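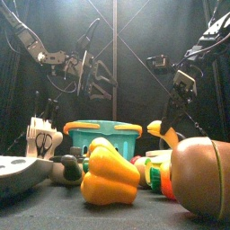 Marijke Kuipers
Have you checked whether the drain hose goes straight down into the standpipe? Mine did the same thing until I raised it.

Posted by Simão Esteves, November 14, 2022
My Kornitz washer fills, stops, drains and then fills again. It does this on every cycle except rinse. It was fine before we moved it to the other wall. The pipe there is lower than the old one. A normal load now takes 100 minutes and the clothes come out with soap in them.

Deolinda Sampaio
Marijke is right, it sounds like siphoning. The water runs out by itself as fast as it comes in. Make a high loop in the hose, above the water level in the drum, and strap it to the back of the machine. Don't push the end more than 15 centimeters into the pipe, and don't tape the gap shut. Air has to get in. If it still drains with the pump off, get an extension for the standpipe.

Joana Prata
I had a Kornitz for 2 years and sold it. Clean the filter too.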